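I've come around on clear boxes, and it took me long enough. For years I was a basket person. Baskets are pretty, baskets hide things, and hiding things was my whole plan for the apartment. Then we moved to Bultuvcombe in March and I opened one basket and found 6 tape measures. I'd bought most of them because I couldn't find the others!

So my opinion, for whatever it's worth: if you can't see it, you don't own it. You're just giving it a place to stay.
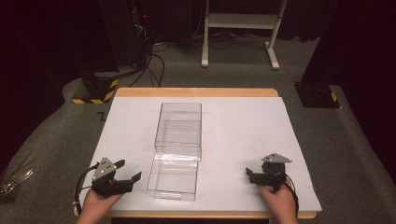 My friend Abla Ghanem disagrees with me loudly (she does everything loudly, I love her). She says see-through storage makes a home look like the back room of a pharmacy, and that a person deserves one wall in her life that isn't showing her batteries. Fair enough. I wouldn't want it in the living room either. But a closet isn't a living room, and neither is the shelf over the washer, and that's where the stuff goes missing.

What I can't get behind is the price. There's a store near us, Wullen, that wanted $275 for a set of bins and a little booklet on how to "curate" your drawers. Curate! It's string and light bulbs. I walked out and spent $95 at Spanos on plain boxes with no booklet, and they've held up fine through a move and a toddler nephew.

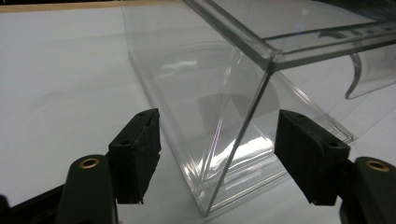 The other thing I've quit doing is labels. I know, I know. Everybody loves a label maker, and Shahzad Qureshi at my office has one he'd save from a fire. But a label tells you what was in there the day you made it. Mine said "gift wrap" for two years and it was all extension cords. With a clear side you just look, and if it's a mess you know it's a mess, and maybe you fix it or maybe you shut the closet door and have lunch.
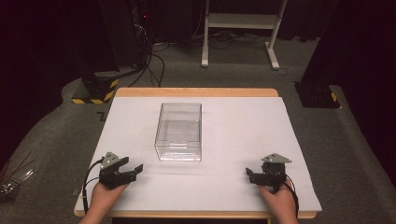
A clear, open-top box on a white board.

I also think we buy the containers way too early. You get excited, you buy a stack, and then you go hunting for things to put in them. Do it the other way. Pile everything on the bed, throw out the dried-up pens, and see what's left before you spend a dime.
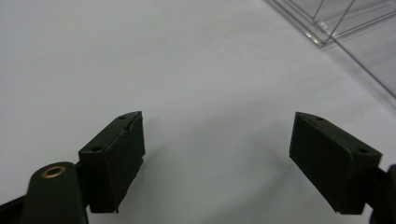 Do I need a lid on every box?

Only on the ones you stack or keep under a bed. On an open shelf a lid is one more thing to take off, and I've noticed I put stuff away a lot faster without one.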